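Learning from short corrections: news from the manipulation group

Uliana Dmytriv and Chaminda Siddiqui have finished the first part of their study on how a robot can learn a placing task from very few human corrections. The usual way is to record many full demonstrations and train on all of them. In the new method, which they call Hirkness, the robot starts from a small base set, and a person steps in only at the moment when the motion begins to go wrong. Only these short pieces are added to the training data.

The base set had 225 demonstrations. The comparison policy was trained on 1260, all of them complete. On the card sorting task both policies reached nearly the same success rate, and this surprised us a little. On tasks with a longer reach the big set is still better - Uliana thinks the wrist view is the weak point there.

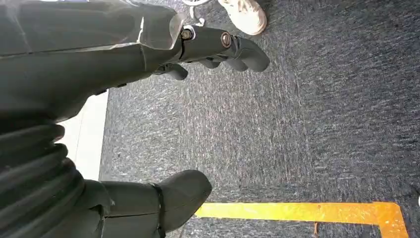 Does the person who gives the corrections need to be an expert?
A short practice is enough for most people, and the 8 helpers in our study were mostly new to robots.

The second part looks at tight placing, where a card must go into one compartment of a divider tray and stay upright. Small errors in angle matter much more in this task, so the corrections are shorter and come later in the motion. Annapurna D'Souza wrote the labeling tool, which marks the start of every correction and lets the operator throw away a bad one. She would be glad to hear from other groups who want to try it.

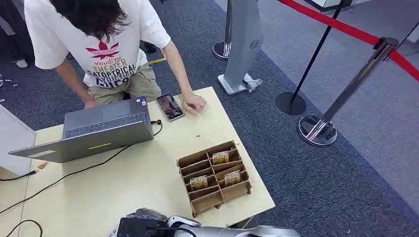 At the table with the laptop and the cardboard divider tray.

A draft of the paper will go around inside the group from 7/13/26. Please send comments to Chaminda, especially on the two sections about failure cases.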